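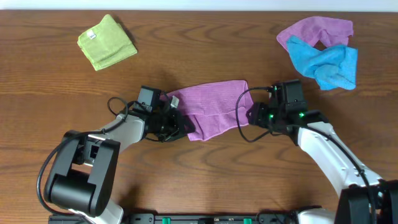
Laundry Day in Trodutport

The Hoekstra Laundry lost one sock in August, and the town of Trodutport took it badly. The sock was gray. It had belonged, people said, to the founder of Broltik Savings.

A reward was posted: 5 dollars, later cut to 2. Over 30 socks came in by lunch, most of them still warm. The laundry kept them all and charged for washing.

The founder's other sock went on display at the bank — under glass, with a guard. By winter it was missing too.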